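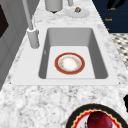 Words by Eduardo Sarmiento for the Tralura young makers' page, Sat 3 July

How do you find out which robot hand is best? You give each one the same job and see how it gets on.

A robot's hand is called a gripper. Some grippers have two fingers, some have more, and some use a sucker. Our kitchen is made inside a computer, so if a plate gets dropped there is nothing to sweep up.

The job is to move food between the plates and the sink. Round things are hard. If the fingers push too high or too low, the food can pop out sideways.

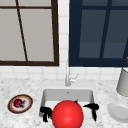

Two black fingers, one on each side of a shiny red ball.

We tested two grippers, the Trestero and the Adberg. Each one had 30 tries with every object. Dexter Fajardo set up the tests and wrote down the scores. A try counts only if the object ends up in the right place and stays there for 17 seconds.

A sink makes the job harder still. It has walls, so the gripper must reach down without bumping them. 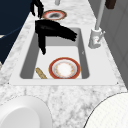 Reaching down into the sink. The plate is on the bottom.

Long, thin food needs a different grip from round food. The fingers have to turn so that they close across the narrow part.

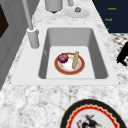
The Adberg did better with round food and the Trestero did better with thin food. In November we will run both again with a new camera, and with cups added to the list.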